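Nollora 半自动咖啡机用了大半年，赶着写一篇

先说价钱，3162元，Kostiuk 店里买的，含一个双层粉碗一个单层粉碗，一把塑料压粉锤（直接扔抽屉了），一个奶缸，一张看不懂的说明书。中文那几页明显机翻，"请勿将手柄拥抱过紧"，我读了三遍才明白是说别拧太死。

一月份开始用的，到现在基本每天两杯，周末多一点。家里两个人喝，一个喝浓缩，一个喝奶咖。之前用的是胶囊机，再之前摩卡壶。写这篇是因为群里老有人问，懒得一遍遍打字，以后直接甩链接。

开机。官方说很快，实际灯亮了确实快，但是灯亮不等于热透。灯一亮就做，第一杯一定偏酸，杯子也是凉的。我现在的习惯，起床先按开关，去刷牙洗脸，回来空放一次水，手柄一直扣在机头上跟着热，然后再磨豆。这么来第一杯就能喝。赶时间的早上没法这么搞，那就认了，加奶盖过去。

温度可以调，三档。藏在组合键里，先关机，按住蒸汽键再开机，然后灯会闪，再按一下换一档。我说的可能有出入，说明书那页写得乱，试几次就记住了。浅烘的用高档，深烘低档，我大部分时候中间那档不动。调完会记住，断电也记得，这点好评。

压力表。机身正面有一个，指针看着挺像回事，用处嘛，新手有用。粉太细指针一下打到头，粉太粗指针懒得动。看了两个月之后基本就不看了，看流速听声音更准。有人拿指针停在哪一格当圣旨，没必要，味道对就行。

说磨豆机，因为不说磨豆机的咖啡机评测都是耍流氓。配的是 Flellov 那台小的手摇，后来手实在酸，换了同牌子电动款。预算不够的话，宁可机器买便宜点，磨豆机别省。我头一个月拿超市磨好的粉做，出来的东西跟酱油汤似的，还以为机器坏了，差点退货。换了现磨，同一台机器，两回事。

Flellov 电动那台的问题：静电大，粉到处飞，豆子进去之前喷一点点水好很多。刻度松，磨着磨着自己会跑半格，所以每次磨之前瞄一眼。吵，早上六点用会被骂。除此之外没什么可挑的，细度够，残粉也还行，拍两下就下来了。

萃取本身。双层粉碗别用了，真的，就是给买来的粉准备的，油脂看着厚，嘴里是空的。单层粉碗难伺候，但是值得。布粉要认真，我用一根针搅几圈，压平，扣上。不搅的话十有八九通道，底下能看到一股一股往外滋，溅得到处是。买个无底手柄能看得更清楚，也溅得更厉害，第一周衣服报废一件。

水量可以编程，长按双杯键，到量了松手。我设好以后发现每次还是差一点点，豆子一换就变，后来干脆手动停，旁边搁个秤。秤随便买，薄一点，能塞进杯子底下就行。这机器杯架到出水口的距离偏矮，高一点的马克杯放不进去，得把接水盘拆了。拆了就没东西接水，台面上一滩。设计的人大概只喝小杯。

蒸汽。给七分吧。单孔，出汽偏弱，慢，但慢对新手是好事，有时间找漩涡。开之前一定先放掉管里的冷凝水，不然奶里兑水。我打一缸200毫升的奶，冷藏温度开始，到烫手要等挺久，具体没掐表。奶泡可以做到细，拉花能出个心，出叶子看天。燕麦奶要看牌子，有的怎么打都是大泡，跟手法没关系，别怪自己。

打完奶，立刻擦蒸汽棒，立刻，再放一下汽。晾五分钟上面就是一层硬壳，得拿湿布捂着慢慢化。我偷懒过一次，第二天堵了一个早上。

切换。单锅炉，做完咖啡要打奶得等它升温，打完奶要再做咖啡得放水降温。来客人连做四杯会疯。先把浓缩全做完，再一起打奶，顺序这么排能快不少，代价就是第一杯浓缩凉了。客人一多我就直接端手冲壶出来。要经常招待人的，加点钱上双锅炉，别听人说单锅炉也能凑合。

水箱在后面，从上面抽。吊柜低的厨房注意，抽不出来，得把整机往外拽。我家就是，每次加水先挪机器，底下四个胶脚吸得特别牢，挪的时候吱一声。后来直接拿水壶从顶上灌，灌歪过，水流到机器背后，吓得拔插头。建议水箱别灌太满。

用什么水。我这边水硬，直接用自来水三个月水箱底就一圈白。现在用过滤壶的水，味道也干净些。除垢剂买过两种，Bavard 的粉剂和店里送的液体，效果看不出差别，Bavard 的没那么冲鼻子。除垢一定冲够清水，我第一次冲少了，那杯咖啡一口下去脸都皱了。除垢的流程走一遍要大半个小时，中间不能走开，要按键，排水，再按键。选个闲的下午弄。

清洁剂反冲，这台有三通阀，可以反冲，盲碗要另买，店里不送，这价位不送有点小气。每周一次，加一点清洁粉，冲几下停几下，出来的水从棕色到清。平时不加粉，每天收工清水冲一下就行。分水网每个月拆下来泡，螺丝别丢，我那颗掉水槽里了，捞了半天。密封圈目前还好，没漏，据说一年换一次，到时候再看。

外壳。不锈钢，拉丝，看着高级，指纹也高级。水渍特别明显，尤其接水盘周围。不要用百洁布那个绿的一面，我手贱擦过一次，留了几道，灯底下一看就心疼。用软的超细纤维布，微湿擦一遍，干的再过一遍。布至少备两块，擦蒸汽棒的和擦机身的分开，奶渍的味道混到一起会很可怕。洗的时候别放柔顺剂，放了就不吸水。也别跟掉毛的毛巾一起洗，粘一身毛，再擦不锈钢等于白擦。

噪音。水泵是振动泵，嗡嗡的，杯子放在机顶温杯的话会跟着抖，叮叮当当。垫一块硅胶垫解决。比起磨豆机，它算安静的了。

耗电没量过。有自动关机，时间可以调，默认的太短，我去阳台收个衣服回来它就睡了，又得重热。改长一点。

售后用过一次。刚买的时候水箱感应失灵，满水也报缺水，灯一直闪。打电话给 Kostiuk，让我把水箱浮子拿出来晃晃再放回去，好了。后来又犯过一次，自己晃好的。算小毛病，但既然大家都在问，还是写上。客服态度可以，就是电话等得久，音乐一直循环，听得我现在还会哼。

配件哪些值得买。压粉锤要换，送的那个直径小一圈，边上压不到。接粉环，便宜，台面干净一半。敲渣盒，要，别往垃圾桶边上磕，手柄会磕坏，垃圾桶也会。温度计可买可不买，学打奶的头几周有用，后面就靠手。咖啡垫那种橡胶的，好洗，要。各种造型的拉花针，别买，最后都拿去戳别的了。一套买齐我多花了513元，其中有些纯属冲动。

跟胶囊机比。胶囊机赢在省事，按一下走人，没有渣没有粉，早上迷糊的时候真香。输在贵，长期喝下来胶囊的钱挺吓人，味道也就那几种。换到半自动，头一个月每天都在后悔，酸的苦的涩的轮流来，倒掉的比喝掉的多。过了那个坎就回不去了。要是家里没人愿意折腾，老老实实胶囊机，没什么丢人的。

跟店里的比，别比。好的时候有八成像，状态差的时候三成。豆子新鲜度影响最大，烘好放一周到一个月那段最好喝，太新的气泡多，冲得乱七八糟。买小包，喝完再买，别囤。打折囤了一大箱的那次，后半箱全做了冷萃。

缺点汇总一下，杯架矮，水箱难抽，蒸汽弱，盲碗不送，说明书烂，缺水感应偶尔抽风。优点，温度稳，热透之后一杯跟一杯差不多；机身不大，小厨房放得下；按键手感好；能反冲；颜值在线。

打分的话八分吧，扣在蒸汽和杯架上。三千出头这个价，自己喝、愿意学的，可以买。等促销，别原价。二手的也有，看一下分水网和锅炉有没有厚垢，让卖家现场开一次蒸汽，不肯开的就算了。

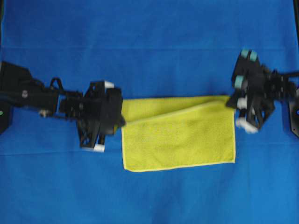 总第276期

补两句，评论里问最多的。

能不能做美式，能，浓缩兑热水，它自己有热水出口，跟蒸汽是同一根管子，出来有点喷，杯子凑近点接。

能不能用易理包，不能，要另外的粉碗，这台没有配，别硬塞。

小孩能不能碰，热的地方多，蒸汽棒关了以后还烫好一会儿，放高一点。

旅行带不带得走，想什么呢。

无底手柄哪买的，网上搜尺寸就行，卡扣有两耳三耳，这台是两耳，下单前自己再对一遍机头，买错了退起来很烦。

磨豆机刻度多少别再问我了，每台零点都不一样，我的数字你抄过去没用。从细往粗调，堵了就放粗一格，喝着酸就再细一点，一次只改一样。

换豆子之后前两杯当调试，别拿去招待人。

密封圈等换了再来更新。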